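Subject: Re: [grividura-club] Chair task, which grip do we teach?

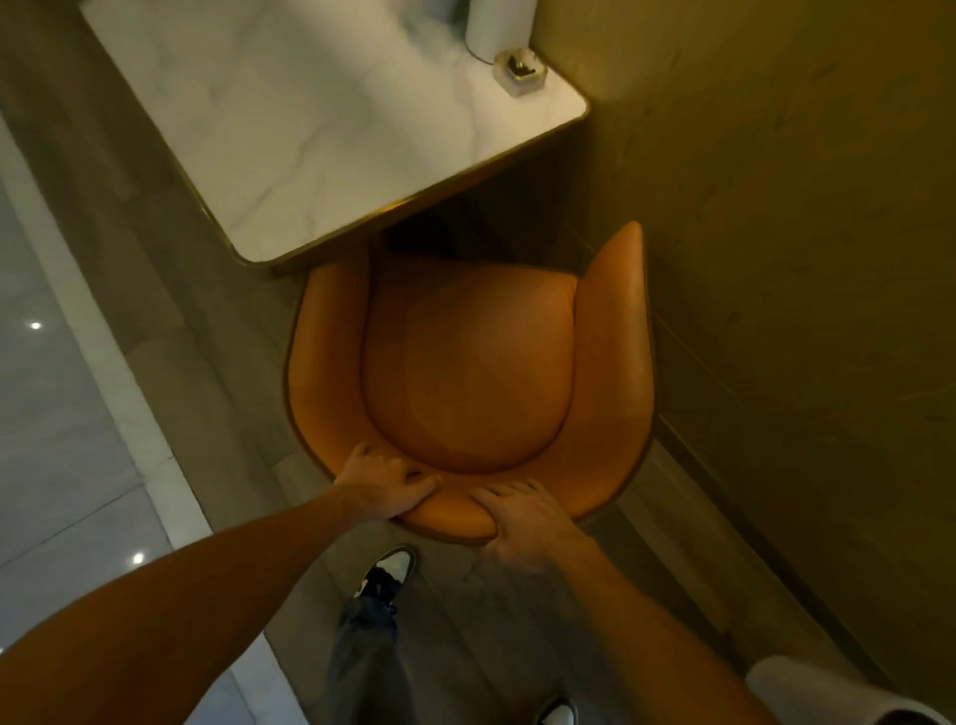 Both hands on the front rim, orange armchair, marble table behind it

Dear all,

I answer to the question of Pasaribu team, quoted below. For the "move the chair" task I propose that we keep both hands on the front rim of the seat, with the fingers curled over the edge. The leather is padded and it dips under the fingers, so please set the grip force limit lower than for the plastic stools. I put 20 N in the config file and we can change it after the first trials.

The floor also matters. Beside the chair there are glossy white tiles, but the chair must stay on the gray matte part. In the simulation of Zomier our model goes over the strip between the two floors and then the base turns a little -- I don't know yet why.

We need 21 more demonstrations before the competition in July. Each student should do 4, and please write your initials in the sheet.

Best regards,
Ningsih Saragih

> Hello club,
> our team has a question about the chair task. Should
> the robot hold the armrests or the seat? In the rules
> of Basley Cup I only find "the chair must be moved
> away from the table without lifting". With armrests
> our gripper is too narrow.
> Thanks, Pasaribu team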